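Blue and white bowls, everyday use or cabinet?
Perkville Home & Table Forum > Kitchen & Dining
4 min read
Print | E-mail this thread
27 Jul 2021

tansyroad
ok need opinions fast, moving stuff out of my aunt's place and I have till the end of the week. She has a stack of blue and white bowls, the flowery kind, band of blue flowers inside the rim and a round flower thing on the bottom. She used them for soup every single day. My cousin Blandine says they go in the glass cabinet and stay there. I say eat out of them. There's also the tablecloth question but one fight at a time.

No marks underneath that I can read. Not looking to sell. Just want to know if its dumb to use them.

3 replies hidden by your filters

potluck_dan
Use them. Bowls are for soup.

mrs_okra
Depends on the glaze. Old stuff can have lead in it, esp anything you don't know the origin of. Get one tested before you put anything acidic in there. Tomato, vinegar, lemon. The swab kits from the hardware store are ok for a first look but a lab is better.

potluck_dan
She said the aunt ate from them every day.

mrs_okra
And? You don't feel lead. I'd test one. Then eat whatever you like.

Liên Huỳnh
We had bowls like that growing up, blue flowers inside, and my grandmother had two piles. Front pile for us, back pile for guests. Front pile had chips. Back pile didn't. Guess which pile I wish I had now (the front one). So I'm with the soup people, but do check for cracks first. Tap the rim with a fingernail, a good one rings and a cracked one kind of thuds. Hold it up by the edge and look at the inside in daylight, hairlines show up in the white parts before they show in the blue.

tansyroad
thank you, doing the tap thing now. Most ring. One thuds. Put it aside.
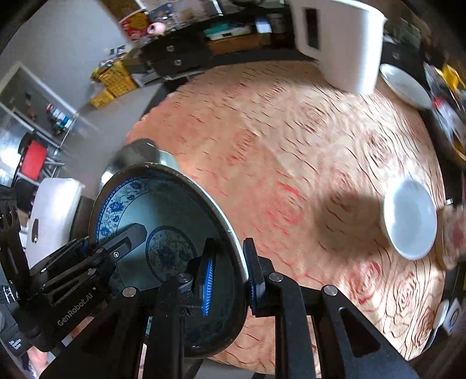 So that's the pattern question more or less settled, everybody on the family chat agrees they're a set. Now the tablecloth. It's the peachy orange one with the dark red roses, goes on her round table, and Blandine (yes she found the thread, hi) thinks it fights with the blue. I want to keep them together becuase that is how I remember it. Blue bowls on that loud cloth. Is it hideous? be nice

Share (27) | Comments

blandine_l
Hi. Blandine Langlois, the cousin. For the record I never said hideous. I said busy. Blue flowers on top of red flowers and you can't find your spoon. Plain linen under the bowls and they'd look like something. Also I did NOT say they can never be used, I said not every day and not in the dishwasher.

potluck_dan
Busy is good. Plain linen is for restaurants that charge 27 dollars for a carrot.

blandine_l
Plain linen is for people who spill and then bleach it.

quiltbarn
Siding w/ the orange cloth. Blue and orange are opposites on the color wheel, that's why the blue jumps. If it was a blue cloth you'd lose the bowls completely. What I would do is iron it, a wrinkled print looks twice as busy. Iron on the back side, low, and pull it straight while it's warm.

mrs_okra
Check what it's made of before you iron anything. If it's coated it'll melt on your iron, ask me how I know. My Valente has had a brown patch since October.

quiltbarn
Fair. Press cloth then.

tansyroad
no tag on it. Feels like fabric to me but I'll test a corner.

Liên Huỳnh
Dishwasher, since it came up. I'm going to disagree with Blandine a little. If the blue is under the glaze it'll be fine for years. If it's painted on top it goes dull. Run a finger over the flowers, if you can feel an edge it's on top, hand wash only. Smooth all the way across, probably under.

blandine_l
"Probably"

Liên Huỳnh
Yes probably! I'm not going to come over and look at it under a microscope. Hand wash if you're nervous, it's a bowl, takes ten seconds.

potluck_dan
Team dishwasher. Mine have been through it 1000 times.

mrs_okra
Yours are from the Husero outlet, Dan, they're meant to.

potluck_dan
and still white

tansyroad
Ran my finger around, smooth. Hand washing anyway for now to keep the peace.

Last thing, packing. Long drive, box in the back seat. Newspaper or is that going to leave ink all over the white? Have a roll of the Memar padded wrap but not much left on it.

quiltbarn
Ink wipes off a good glaze but it's a pain on the unglazed foot ring. Plain paper if you have it. Sheet between every bowl, then wrap the stack in threes or fours, stand the bundles on edge like plates. Crumpled stuff in the bottom of the box, more on top, shake it, if you hear clinking add more. Save the padded wrap for the outside.

Liên Huỳnh
Bowls on edge? I always nest them flat. On edge the rim takes all the weight and those rims are thin.

quiltbarn
Plates on edge yes, bowls too, movers do it that way. A flat stack, the bottom one carries everybody.

Liên Huỳnh
Small stacks then. I've moved four times flat with one chip total.

mrs_okra
Use the tablecloth! Fold it up and line the box with it. Two things packed in one go.

tansyroad
oh that's good. doing that. Tablecloth on the bottom, small stacks flat, plain paper. sorry quiltbarn

quiltbarn
your bowls lol

blandine_l
And the one that thuds? Don't throw it out. I'll take it for my keys.

tansyroad
it's yours. Will swab one for lead tonight if the store still has kits and post what it says.

172 people found this thread helpful | Print | E-mail this thread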